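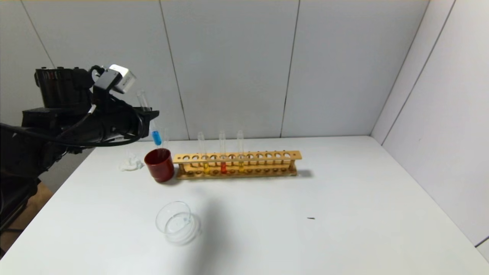
*Last changed: 21/10/2020*

Maya Awad has talked me into Pralleo, the sleep app, and I've now given it 13 nights. It says I slept "well" on the night the dog threw up twice and I was on the stairs with a bucket. It also says I slept badly in Truvthorpe, where I went out like a light and missed breakfast.

Maya says it needs time to learn me. Ľubica says the same about her horoscope.

The full version is 15 a month. For that I'd get a "rest score" and a cartoon moon. I asked what the score is made of and got a link to a page that says it's made of many signals. Fine.

Still waking at 4. Might be the coffee, might be the street light they put in last February. I'll try the thick curtains before I pay for a moon. Maya wants me to keep going until the end of the month, so I will, but I'm writing my own guess down first each morning.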